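A bursary with a kettle always on

When Shu-fen Ko answers the phone at the Hsiao Bursary office, she apologises for the noise. January is when the applications come in, and the printer behind her has been going since 8 in the morning.
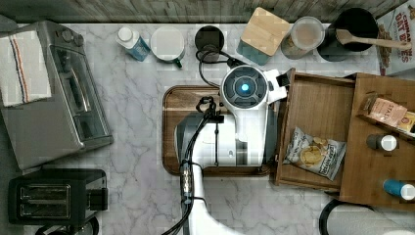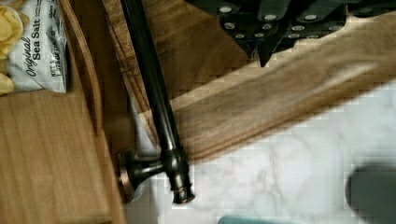 The white marble countertop, from two viewpoints.

Shu-fen has looked after the bursary for ten years now, and she still reads every letter herself, usually with a cup of tea going cold at her elbow. "I tried skimming once, my first year," she says. "I felt dreadful, and I went back and started the whole pile again."

The fund helps students at Latetitz College with the costs that don't show up on a fee statement - bus passes, work boots, a winter coat, a babysitter during exams. Each award is $800. Last year 224 people applied and 46 received one, and she is quick to say she would love to see that second number grow.

Most of the money comes from former students giving a little each month. Estrella Camacho is one of them. She was awarded the bursary in her second year of nursing, when her car died halfway through a placement, and she set up her own monthly gift the week she was paid for her first full-time job.

"It wasn't much, and it still isn't," Estrella says, laughing. "But I remember opening that letter on the back step, and my mum coming out because she thought something terrible had happened! I'd like somebody else's mum to get that fright."

The two women met at last spring's donor lunch and have kept in touch ever since, mostly about tomatoes, Shu-fen admits. Gifts can be directed to a particular program if donors have a favourite, or left to go where the need is greatest.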